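09/06/2025

Up at five, couldn't sleep, tribunal bundle still on the chair where I dropped it. Four folders. Read the Lanura one again with my tea and it makes no more sense than it did in March. Two invoices for the same stretch of drainage, one from Merkport and one from Costache, same wording down to the spelling mistake in "culvert". And both paid. Somebody signed for both of them and I would love to know who, but the signature is a squiggle.

Train late. Stood the whole way. Rang Florencio from the platform and he said the hearing had been moved to the small room upstairs, and bring water becuase the machine is broken.

Got there at ten to. Security took my scissors. I always forget the scissors.

Unai Esteban was first up. Site engineer on the Skarnlow bypass until he was let go - or until he left, depends who you ask, and they asked him for most of an hour. Grey suit, too big. Very quiet voice, the chair had to tell him twice to speak up. He said the measurement books were filled in at the office and not on the road. Said he was handed pages to sign with the quantities already on them. Counsel for Merkport got up and wanted to know why he signed, then. Long gap. He said he had a mortgage. I wrote that down and underlined it and then felt a bit rotten for underlining it.

Then the contingency money. This is the part I have to get straight before I write a word of it, so, for my own benefit: contractor can draw on the contingency if something unexpected turns up, rock, a water main, whatever. Has to send in proof. Merkport drew on it 13 times. Proof attached to none of them, says the auditor's note. Merkport says the proof was sent and lost when the regional office moved. Costache says it was only a subcontractor and did as it was told. Everybody was only something.

Merkport's man was smooth, I'll give him that. Never once looked at Unai.

Lunch was a cheese roll on the steps. Florencio came and sat and ate most of my crisps. He's been on this since the first complaint and he thinks it will fizzle. Fine, a letter, two people retire early. I said the double invoice can't fizzle, it's there in black and white. He said I'd be surprised. He's probably right, he has done this for longer than me and he was right about the harbour wall business as well. Still annoyed with him for saying it.

Told me his daughter has got her place at the nursing college though, so that was nice. He went pink telling me.

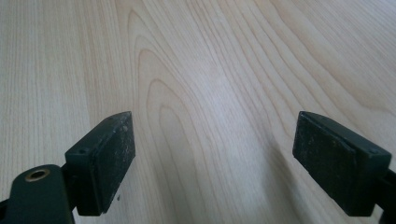 Wood grain, close up.

Afternoon was slower. Auditor on page 53 of her report for what felt like a week. The room got so stuffy that the clerk propped the door with a fire extinguisher, then someone came and told him off, then he propped it with a chair. Bit I need from the auditor: she asked for the lorry tickets for the stone and was given 21, all in one handwriting, all the same pen. Drivers supposed to sign their own. She didn't say forged. She said "unusual". Counsel tried to get her to say what she meant by unusual and she said she meant not usual. Somebody at the back laughed and got a look.

Must check - did she say the tickets were for Skarnlow only or for the Lanura section too? My notes say both and then a question mark. Ask Florencio. Or ring the clerk first thing, transcript won't be up for days.

Adjourned early. Chair has a dentist's appointment, or that's what the clerk said.

Saw Unai outside by the bus stop, tie off, on the phone. Thought about going over. Didn't. He's still under oath till he's finished and I'd have to explain myself to the office, and anyway he looked done in. Nodded at him. He nodded back, I think, or he was nodding at the phone.

Desk wanted six hundred words by half five. Gave them five hundred and forty. They cut the pen. The pen! Best thing in it. Lawyer thought it was too close to saying it outright, so now it reads "concerns over paperwork", which could be anything, could be a library fine. Had a moan on the phone, got nowhere, apologised for the moan.

Home gone eight. Rained coming up the hill and no umbrella. Beans on toast, didn't bother with a plate for the toast. Mum rang, her knee is worse, she won't see anyone about it. Said I'd come up the weekend after next and take her myslf. Need to tell work.

Things for tomorrow. Clerk, re tickets. Find the date the regional office moved, if it moved after the claims went in that story of theirs falls over. Company filings for Costache, see who the directors are and whether any of them used to be at Merkport. Water. Leave scissors at home.

Shoes still soaking, stuffed with the Lanura photocopies. The spare set.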